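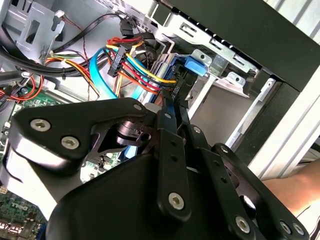
How do we store information?

Okelora Kids > Science and technology > Information

Think of your best friend's birthday. You didn't have to look it up. It was already in your head. Now try to think of every birthday of every person in your school. You can't do that, and neither can anyone else.

People have always needed to keep more facts than one brain can hold. So they have found ways to keep facts outside their heads. This is called storing information.

What is information?

Information is anything that tells you something. A shopping list is information. So is a song, a map, a drawing of a cat, and the score of a soccer game.

To store information you need two things. You need something to put marks on, and you need a code. The code is the set of rules that says what the marks mean. The alphabet is a code. The letters C, A and T are only shapes until somebody teaches you that together they mean an animal with whiskers.

Marks in clay

Some of the oldest writing we have was made in wet clay. Thousands of years ago, in the land that is now Iraq, people pressed the end of a cut reed into a flat piece of clay. Each press left a small wedge shape. This writing is called cuneiform (say "kyoo-NEE-uh-form").

Many clay tablets are lists. They tell us how much barley was in a store, or how many sheep belonged to a temple. Others have stories on them, and some were used by pupils practicing their writing. You can still see the mistakes.

Clay lasts a very long time. If a building burned down, the tablets inside were sometimes baked hard, and that helped them last even longer. But clay is heavy. A whole book written on clay would be hard to carry home.

Paper and ink

The ancient Egyptians wrote on papyrus, made from a tall plant that grew by the Nile. In other places people wrote on animal skin, bamboo strips, palm leaves or silk. Paper was invented in China about two thousand years ago, and it slowly spread around the world.

Paper is light and thin, and you can put a lot of words on it. It has enemies, though. Fire burns it, water makes it swell and stick together, and some insects eat it. Sunlight can turn it yellow.

Libraries and archives look after old paper by keeping it in rooms that are cool, dry and dark. In the town archive at Brollside, the oldest maps are kept flat in wide drawers. Visitors wash and dry their hands before they touch one.
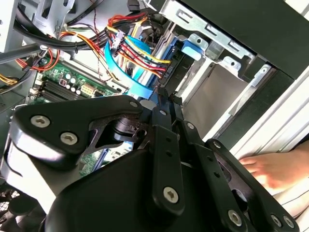 Inside a desktop computer.

A code with only two marks

Our alphabet has a lot of letters, and we write our numbers with 10 different digits. Computers use a code with only two marks. We write them as 0 and 1. Each one is called a bit.

Why only two? A machine made of electrical parts finds it easy to tell the difference between two things, such as on and off. It is much harder to make a machine that can tell ten different things apart every time, very fast, without mixing them up.

You can write any number with just zeros and ones. This way of counting is called binary. In binary, each place is worth twice as much as the place to its right. Starting from the right, the places are worth one, two, four, eight, sixteen and so on.

In binary, the number 9 looks like this:

1001

There is a 1 in the eights place and a 1 in the ones place. Eight and one make nine.

The number 18 looks like this:

10010

That means one sixteen and one two. The zeros show that the other places are empty.

Letters can be turned into numbers too. If everybody agrees that a certain number stands for a capital A, then a computer can store an A by storing that number. Pictures work in a similar way. A picture on a screen is made of tiny squares called pixels, and each pixel's color is stored as numbers. Sound can be measured many times each second, and every measurement is a number.

Twenty questions

You may have played a game where one person thinks of something and everyone else asks questions. The answer can only be yes or no. After 20 questions you often know what it is, even though it could have been almost anything.

Yes and no are two marks, just like 1 and 0. Each answer is one bit of information. Every new question doubles the number of things you can tell apart. One question lets you choose between two things. Two questions let you choose between four. With 20 questions, you can choose between more than a million.

This is how such a simple code can hold so much. You just need plenty of bits.

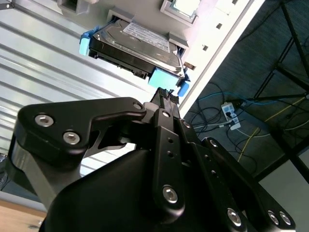

Written by Liepiņa

Where are the bits kept?

A computer has more than one place to keep bits.

One place is called memory, or RAM. It is very fast. The computer uses it for whatever it is doing at the moment, such as the game you are playing or the page you are reading. When the power goes off, ordinary RAM forgets everything. It is a bit like a small whiteboard that gets wiped at the end of the day.

Another place is called storage. It is slower, but it keeps its bits when the power is off. This is where your saved files live. When you press "save," the computer copies your work from memory into storage.

Hard disks

A hard disk drive has one or more round, flat plates inside it. They are called platters, and they are very smooth and shiny. Each platter is covered with an extremely thin magnetic layer.

When the drive is working, the platters spin many times every second. A small arm moves across them with a tiny part called a head on its tip. The head can change the magnetism of very small spots on the platter. Magnetism pointing one way or the other way is used to store the zeros and ones. Later, the head can pass over the same spots and read them.

The head does not touch the spinning platter. It floats just above it on a thin layer of air or another gas. The gap is much thinner than a human hair. This is why you should not drop a hard disk or knock it while it is running. It is also why the drive is closed up, as one speck of dust could scratch the platter.
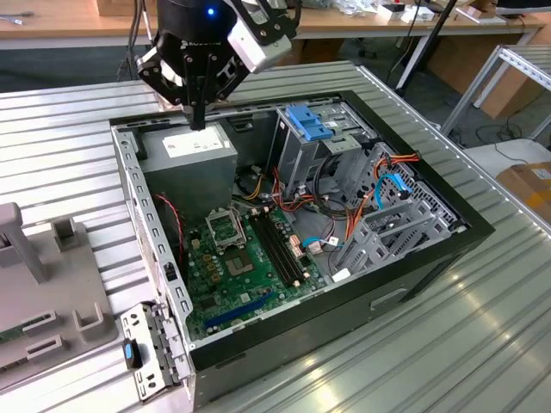
Chips with no moving parts

Newer computers often use a solid-state drive, or SSD. Nothing inside it spins. It stores bits by trapping tiny amounts of electric charge in very small cells on a chip. Phones, tablets and memory cards store information this way too.

These chips are fast and quiet, and they don't mind being moved about. But the cells wear out a little each time new information is written to them. They can also lose their charge if they are left in a drawer without power for many years.

What is the cloud?

When people say a photo is "in the cloud," it is not in the sky. It is stored on computers in a different building, which may be a long way off. Your phone or laptop sends the bits there over the internet and asks for them back when you want to look at the photo.

Will it last?

Every kind of storage can fail. There is a second problem as well. Even if the marks are safe, you need to know the code and have a way to read it. There are old kinds of writing that no living person can read. There are also old computer disks that are hard to open today, as few working machines still fit them.

The best thing to do with something important is to keep more than one copy, in more than one place. A copy like this is called a backup.

Try it yourself

Write the number of your age in binary. Then make up a code of your own for the letters of your name and give a friend the secret message. Can your friend read it without the rules?

Words to know

Archive: a place where old records are kept safe.
Binary: a way of writing numbers using only 0 and 1.
Bit: a single 0 or 1.
Code: a set of rules that says what marks mean.
Pixel: one of the tiny squares that make up a picture on a screen.
Platter: the round plate inside a hard disk drive.

Next: How does a message travel under the sea?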